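The Long Road to Tundmont: writing a siege from the outside
Speaker notes, evening talk, Effiong Books

Start at 7.15 even if people are still finding chairs. Water on the left. Read the first page of the novel before saying hello. Slow down on "the gates had been shut since the thaw".

After the reading: hello, thank you for coming, thank you to Effiong for having me back. Tonight is about one problem I had with one book, and how much fun I had getting out of it. Questions whenever you like, just wave.

1. The story in a minute

For anyone who hasn't read it: the old queen of Felenia has died, and her two sons both think they're king. The elder holds the capital. The younger has shut himself up in the fortress at Tundmont with most of the treasury and all of the good horses. In March a courier leaves the river port of Drimis with an offer of peace sewn into her coat. She has about 200 miles to go and she can't read.

(Pause here. People usually make a noise at "can't read". Let them.)

I love her so much. I had the plot of the war for two years before I had her, and it was dead on the page. All councils and maps. Then she turned up in a stable, arguing over the price of oats, and I threw out everything I had and started again the same night.

2. Why sieges are hard

A siege is mostly waiting! Readers think of ladders and boiling oil, and there's some of that, but read any old account of one and it's page after page about flour. Who has it, who is hiding it, what's been mixed into it. I find this thrilling. I've learnt that not everybody does.

My first draft was set entirely inside the walls. The younger prince walked up and down a lot. He looked out of windows. I had a scene of him counting barrels that went on for 2860 words, and I was proud of every one of them. (Hold up the printout, the fat one with the elastic band.)

Read the short bit from the barrels scene. Stop at "and the herring". Don't be tempted to go on.

So the question became: how do you make a reader feel a siege without locking them in with it? My answer was to stay outside. We get to Tundmont when the courier gets there, and by then we've heard so many different stories about it that the real place comes as a shock.

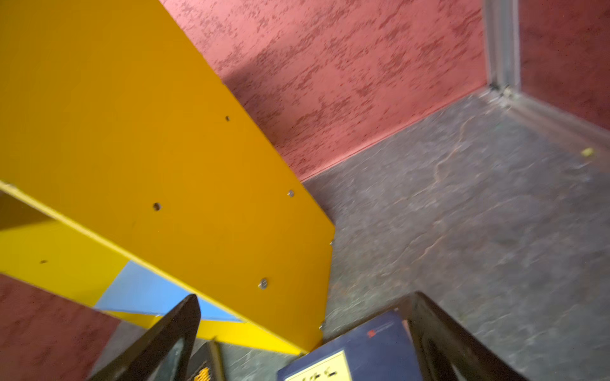 3. Rumour as a way of building a place

Everyone she meets on the road has a Tundmont of their own. The ferryman says it has six towers. The widow at the salt works says there's only one, and it leans. A deserter swears the garrison is eating its boots, and the next morning a merchant shows her the bill for a wagon of sugared almonds he has just delivered there. Somebody's lying, or they all are, or they were all right on the day they saw it.

I had the best time writing these. What I do is give each teller something they want from the courier, even something tiny, like a seat nearer the fire. Then they tell the story in a way that might get it for them. The ferryman wants her to be frightened enough to pay for the longer crossing. The widow wants company. Suddenly you've got a fortress and a character out of one speech.

Try this with the room if it's lively: ask them to describe the building we're in as if they wanted me to leave it. Then as if they wanted me to buy it. Give it a couple of minutes, take three or four answers, move on while it's still funny.

4. Distance and time

Practical section, go steadily, this is the one people write down.

I drew the road on the back of a roll of lining paper and pinned it along the hall. Drimis at the front door, Tundmont by the bathroom. Every chapter had to move the pin. If a chapter didn't move the pin, something else had to change that she couldn't take back: she loses the mule, she tells someone her real name, she unpicks the coat.

Horses don't gallop all day. Please, please let your horses walk! Mine gets a stone in her hoof in chapter nine, and it costs the courier a night, and the whole second half of the book hangs off that night. I'd never have found it if I'd let the animal behave like a motorbike.

Weather too. I kept the thaw going for the whole journey. Floods behind her, snow still ahead. It means she's never quite in the same season as the people she's talking to, and it let me use mud, and I'm very fond of mud.

5. What the stones are for

When she finally reaches the fortress, I wanted her hands to meet it first. It's dark, she's come up the goat path, and she touches the wall before she sees it. All those stories, and it's cold and a bit gritty and it comes off on her glove.
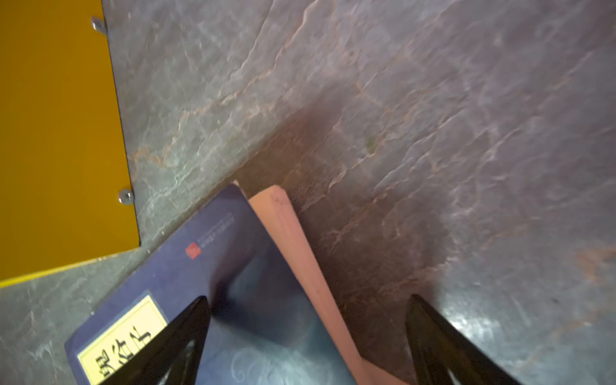

Grey, veined with white and rusty orange.

I rewrote that paragraph more often than any other in the book. Early versions had far too much going on, with echoes of her grandmother and a speech about the ages. Now it's four short sentences. Read them. Leave a gap afterwards, a proper one, count it in your head.

The thing I'd say to anyone writing a big arrival is to pick one sense and trust it for a while. Sight will come along soon enough. It always pushes in.

6. The two brothers

Keep this vague, spoilers! Only say that neither of them is the villain, and that I changed my mind about which one I'd follow into battle at least once a week. The elder is kinder in his letters than in the flesh. The younger is the other way about. The courier carries words between them without knowing what they say, and she ends up understanding both men better than anyone who has read the letters.

If someone asks whether she ever learns to read: smile, say it's in the last third.

If someone asks about a sequel: yes, I'm writing it, it begins in Drimis in the flood year and there's a great deal of rope in it. Don't say more than that, I went on for ages last time.

7. Last reading

The goat path again, from "She had been told to expect a bell" to the foot of the page. Book is marked with the green ribbon. The red ribbon is the barrels, don't mix them up.

Then questions, then signing at the back table. Bring the lining-paper map out for people to look at and ask them to keep their cups off it. Spare pens are in the coat pocket.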